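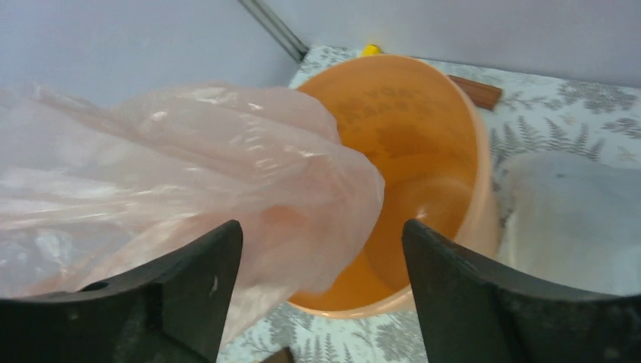 Guest room and household checklist: before and after a long family stay

Property: Andari, upper floor and shared rooms
Checked: 2025-09-02
Marks used: OK / Attend / Fail / Not checked

1. Smoke alarm, landing
OK. Sounded on test button. Battery date written inside the cover.

2. Smoke alarm, guest room
Attend. Sounded on the second press only. Replace the battery before anyone sleeps in the room again, then retest.

3. Carbon monoxide alarm, boiler cupboard
OK. Unit is within its marked life. Two coats were hanging in front of it and have been moved to the hall.

4. Stairs and handrail
Attend. Lower bracket turns by hand. The wall plug has worn out, so tightening the screw will not hold it. Fit a larger plug. Stair carpet is sound except at the third tread, where the edge has lifted. Gripper rod beneath is still fixed.

5. Stair gate
Not checked. Gate was lent out. Check the wall fittings when it is returned.

6. Guest bed (Flotel, folding frame)
Attend. Locking catch engages on the left side. Right side needs to be pushed down firmly until it clicks. Slats all present. Mattress turned and aired. Guests should be shown the catch on arrival.

7. Bedroom window
OK. Opens fully, restrictor holds at first position. Key kept on the hook to the right of the frame, out of reach of small children and within reach of adults.

8. Blind cord
Fail. Cleat has come away from the wall and the cord hangs loose to the floor. Room not to be used by the younger children until it is refixed. Mount the cleat high, with the cord wound round it when the blind is up.

9. Extension leads
Fail. One lead was plugged into another behind the chest of drawers, with a fan heater on the end. Both removed. Heater to be used from a wall socket only. Phone chargers can stay on the single four-way block by the bed.

10. Bathroom
Floor mat: OK, suction cups hold.
Thermostatic tap: OK. Set to 48 at the cylinder end, lower at the tap. Leave the stop in place.
Door lock: OK, opens from outside with a coin.
Medicines: Attend. Several packets left on the open shelf after the stay. Move to the locked cabinet and return the ones that belong to the visitors.

11. Kitchen
Fire blanket: OK. Wiegand, wall mounted, tapes hanging clear.
Hob knobs: OK.
Fridge: Attend. Reading was 9 degrees with the door seal dirty along the lower edge. Clean, reset and read again the next morning. Discard opened dairy.
Knife block: OK, pushed to the back of the worktop.

12. High chair (Gekis)
Attend. Harness complete, but the crotch strap buckle sticks. Wash out the crumbs and test five times before use.

13. Exits at night
Attend. Front door key was not on its hook. Found in a coat pocket. Hallway was narrowed to a single file by suitcases; keep luggage in the guest room next time.

Outstanding at close: items 2, 4, 5, 6, 8, 10, 11, 12, 13.
Item 8 first. Recheck before the end of September.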